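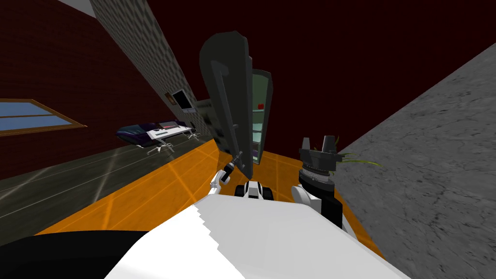

How does a student club practise with a robot it can't afford? The club runs a simulated one on ordinary computers, writes the same sort of control code a real machine would need, and tests that code on one chore at a time.

I had that explained to me over a very large muffin at the Mirnville Community College cafeteria, where Katherine Valderrama had agreed to meet me between labs. She's in her second year of the mechatronics diploma and she runs Flelleo, the college's household robot club. (The name doesn't stand for anything. I asked.) They're entered in the Pronen Challenge this September, a student contest where every team gets the same simulated two-armed robot and a list of chores, and I wanted to know what on earth that looks like from the inside.

"It looks like opening a cupboard," Katherine told me. "Over and over. My mum came by once and watched for a bit and said, is it always the same cupboard? And I said no, Mum, sometimes the room changes colour!"

She wasn't kidding. The contest software swaps the rooms around so teams can't just memorise one kitchen. She opened her laptop and we had a look at one – orange floor, dark maroon ceiling, a big cracked-looking concrete wall on one side, and an office desk and chairs off in the back. I said it was a bold choice for a home. "Oh, you stop noticing," she said. "The robot doesn't care. It's looking for the door."

The door is the hard part. I'd assumed picking things up would be the tricky bit, and it is tricky, but Katherine got properly animated about doors. The dark grey one on her screen has a long handle with a hook in it near the top, and the left gripper has to get a decent hold on the door and keep that hold while the thing swings. "A door only moves one way," she said. "It goes around its hinge and that's it. If your arm wants to travel in a straight line, you're fighting the door, and the door wins. We spent most of our first term losing to a door."

What did they change? She credits Psarras, the other half of the motion team, who goes by his last name with everyone including his teachers. He wrote a routine that feels for which way the door gives and bends the arm's path to suit. "He'll tell you it's simple. It took him the whole reading week and he ate nothing but toast."

There's a second arm, too, and I asked what it was up to, just sort of hanging out there with its fingers open. She laughed. "Waiting its turn. The left arm does the door and the right arm does the reaching. We tried having them both move at once and they kept bumping into each other, so now we're old-fashioned about it." There was something small and red sitting on one of the pale shelves, and I wanted to know what it was. "An object," said Katherine, very firmly. "We call everything an object. Otherwise you get attached."

The club has 7 members and 2 computers fast enough to run the simulator, so there's a sign-up sheet, and it sounds like the sheet causes more arguments than the code does. They've logged 2540 runs since they started keeping count. Each chore in the challenge is scored out of 10, with marks off for knocking into the furniture. Katherine wouldn't give me their practice scores. "Better than spring," was all I could get, and then she changed the subject to plants, which the robot brushes past more often than she'd like.

I asked whether it bugs her that none of it is real. She thought about that for a while and picked at her half of the muffin.

"A bit, yeah. I'd love to have an actual arm to bolt down. But if we mess up, I press a key and the room's back. First-years can try something daft on their first night and nothing gets broken. I was so scared of the lab equipment when I started here, I hardly touched it."

New members are welcome and you don't need to know how to code. Katherine says the club could really use someone who's handy at reading log files, and someone to take over the sign-up sheet.

Posted 6 September 2024

Comments (3)

denise_k
My son joined last year and now he explains hinges to us at supper. Good luck to the team!

Rowan T.
Do they share the door code anywhere? We're a high school group with the same problem, our arm pulls straight back and lets go every time.

oldmillwright
Forty years hanging doors and I could have told them the door wins. Nice article.

Related
Mirnville bridge-building contest moves to the big gym
What's new in the college machine shop
Sign-up opens for the beginner soldering night
A chat with the solar car crew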